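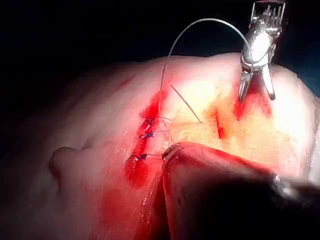 Suture thread and metal grasper over a tissue surface.

FLARKBERG, December. The Festent photography and travel show returns to the old Cludard customs house, built in 1836 and drafty ever since. Tomás Horgan will hang nearly 200 prints from winter walks along the Joly coast, most of them of fog. "I was promised sunsets," said Horgan. Doors open at 3 p.m. Coats are advised. Press passes: Tadhg Buckley, Festent office.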